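Three weeks with the new drawing checker

Saturday, November 16, 2024

I promised Maureen Stockdale I'd write up how we got on with moving our inspection paperwork off spreadsheets, so put the kettle on, Maureen, because it's a long one!

For anyone new, I look after quality records at a small machining firm near Marsden. Every new part means a drawing revision to check against the old one, and until June I did that by laying two printouts side by side with a ruler and a highlighter. It was slow, and I once missed a changed hole tolerance on a bracket that had already gone to plating (Keith Fothergill still brings it up).
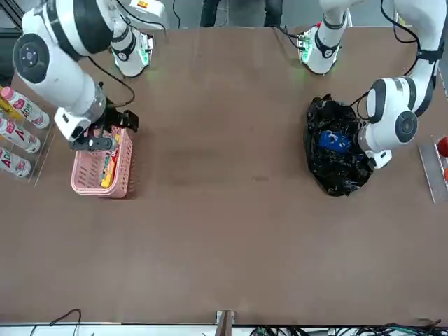 What we picked

We tried 3 packages and settled on Remance, mostly for its revision compare. You load both PDFs, it lines them up and it lists what's changed. Title blocks confuse it. Notes that have been moved but not reworded confuse it even more. Dimensions, though, it's very good at, and on our first proper job it went through 443 of them while I was out getting a sandwich.

Lorraine Clegg set up the part numbering, which I'd have made a right mess of. Her one rule is that the revision letter goes at the end of the file name, never in the middle, and I've now got it on a sticky note on my monitor.

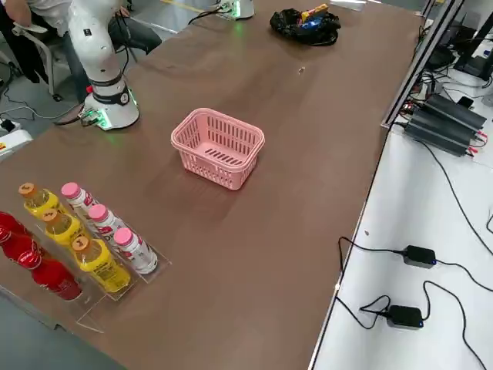

Scanned drawings are where I've had the most bother. Anything older than our current system is a scan of a print, and the software reads a smudged 6 as an 8 quite happily. I now redo those at a higher resolution and check every flagged value by eye, roughly 20 minutes a sheet. Assembly drawings need patience too: take an arm like the white one up there, with its cylindrical base and the dark band wrapped round it, and a drawing of something like that would have balloons all over the place. I'd split it into views first and compare them one at a time.

Rajkumari Saxena asked about exporting. Yes, it goes to a spreadsheet, but the symbols come out as boxes unless you change the font first. I've sent her my template, and if anyone else wants it, leave a comment and I'll dig it out on Monday.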